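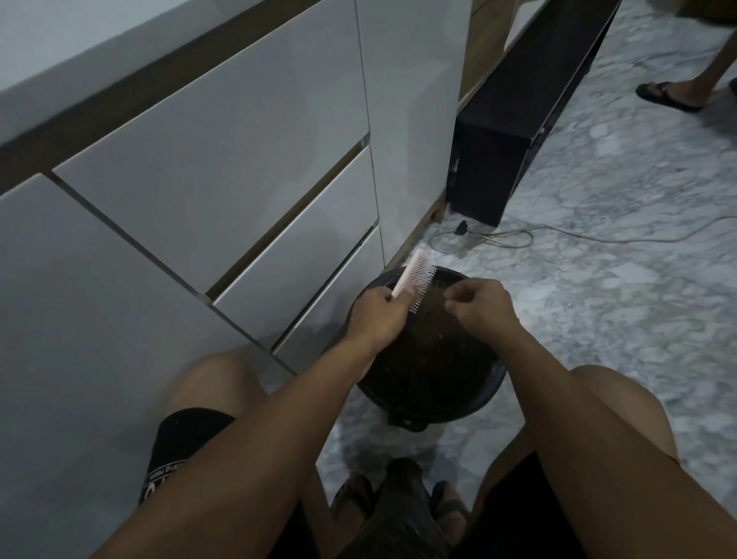
The pitch at Erkasdale was relaid in August, and by the first home match it had already been rolled, spiked and cut 11 times. The club plays in a regional league with an average gate of 400. Its ground holds 2,000. Until this season it lost several home fixtures every winter to standing water, most of it at the north end, where the old clay drains had collapsed.

The new surface is a hybrid. Natural ryegrass grows in a sand-heavy root zone, and synthetic fibers are stitched through it to hold the sand in place. Zoteck supplied the fiber and the stitching machine. Drainage was handled separately by Papadakis, a contractor that works mostly on farmland and had not built a soccer field before.

Stamatia Christodoulou, the head groundskeeper, wrote the specification. She asked for lateral drains at closer spacing than the league guidance calls for, with gravel to the top of each trench. The first bid left the gravel short and was sent back.

"Water has to reach the pipe," she says. "If there is a band of clay in between, you have paid for a pipe and nothing else."

The total length of pipe under the field is 3,426 meters. It feeds two outlets on the east side, both fitted with inspection covers.

Players have noticed the firmness. Mohammed-Awal Ametepe, a center back in his fourth season with the club, changed to a shorter stud after two training sessions. He says the ball runs on faster after the first bounce, and that defenders have had to start their turns earlier. The coaching staff now waters the field before kickoff when the forecast is dry.

Golier, the rival club across the valley, has asked to see the drainage plans. Its own field was closed for most of last winter.

The next test is mechanical. Stitched turf cannot be deep-tined in the usual way, and Christodoulou has set the aerator to a shallower depth until the roots have grown past the fibers. She takes cores every Monday and keeps them in labeled trays in the equipment shed.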